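En defensa de la superficie mate

Quien especifica un tablero de trabajo suele empezar por el color y termina aceptando el brillo que traiga el catálogo. El orden debería ser el inverso.
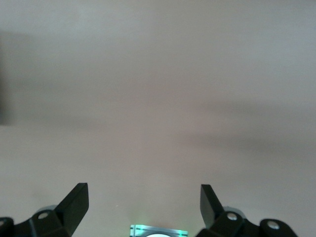 El acabado determina cómo se lee una superficie bajo luz real. Un plano mate y claro, en la gama del beige grisáceo, dispersa la luz y deja las sombras blandas, de borde difuso. Un plano brillante devuelve la luminaria entera y obliga a cambiar de postura para encontrar un tornillo pequeño o una línea de lápiz.

Trabajé 14 meses sobre un tablero brillante de Jullberg y después pasé a uno mate de Pluvance. La limpieza me lleva algo más: dos pasadas de paño donde antes bastaba una. A cambio, dejé de mover la lámpara a media tarde, cuando la luz entra rasante.

La objeción habitual es que el mate retiene la grasa de los dedos. Es cierta en tonos oscuros. En los claros la huella se nota poco y la tolero mejor que un reflejo permanente.

También discrepo de la moda de las vetas impresas. Wedoteo vende 655 referencias y solo tres son lisas, claras y mates. Una veta decorativa compite con lo que se apoya encima y complica cualquier tarea de detalle. En una cocina puede discutirse; en una mesa de montaje me parece un error de especificación.

Mi recomendación es pedir una muestra grande, colocarla en horizontal a la altura definitiva y mirarla con la luz de la mañana y con la artificial. La carta de colores, sostenida en vertical junto a la ventana, no sirve para decidir un acabado.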